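Minutes, help desk and IT support group, 20 October 2019

I'm doing the minutes again, so if I've put words in your mouth, shout and I'll fix them. Jolien Hendriks chaired, and we got going a bit late because the meeting room login had expired (yes, on the IT team, I know!).

Last minutes: fine, apart from me spelling Drimska wrong all the way through. Fixed now.

Ticket numbers
Jolien went through the queue. We closed 989 tickets since August and have 106 still open, a lot of them password resets that got answered but never marked as done. Please go through your own and close what's finished. I have a shameful pile myself, so I'm starting tomorrow.

Moving off Pidard
This took up most of the meeting. The Pidard license runs out soon and we have to pick between Flilance and Ko for the new ticket system. I like Flilance, mostly for the search, and I said so probably more often than I needed to. Jolien worries about getting our old tickets across in one piece, and Ko does have the better import tool. We agreed to try both for two weeks with real tickets and vote next time. I'm setting up the test accounts, Jolien is asking both companies about prices.

New starters
We have four people joining the desk, all pretty new to this kind of work. The plan is to sit each of them next to one of us for the first few days, on calls as well as email. I asked if we could please rewrite the welcome guide before they get here, as it still tells people to use the old printer server. Jolien said great idea, and you can guess who's writing it.
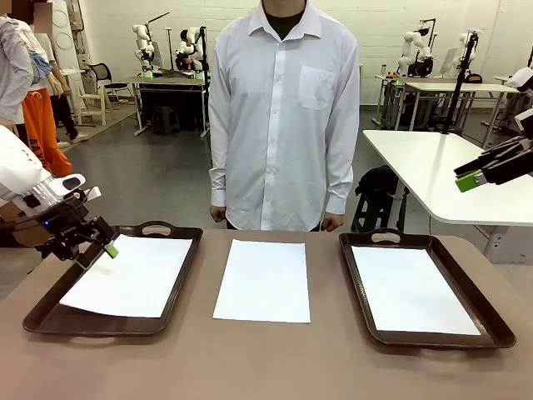
I'll send a draft of the guide round to everybody for comments, and if you have a favorite way of explaining two-step login to someone who hates computers, send it to me and I'll put it in!

Any other business
The Drimska backup job failed again overnight. I reran it by hand and it went through, but we still don't know why it stops. Jolien will look at the logs with me.

Spare laptops: if you borrow one, write it on the sign-out sheet.

Next meeting: same room, same time, and I'll check the login first.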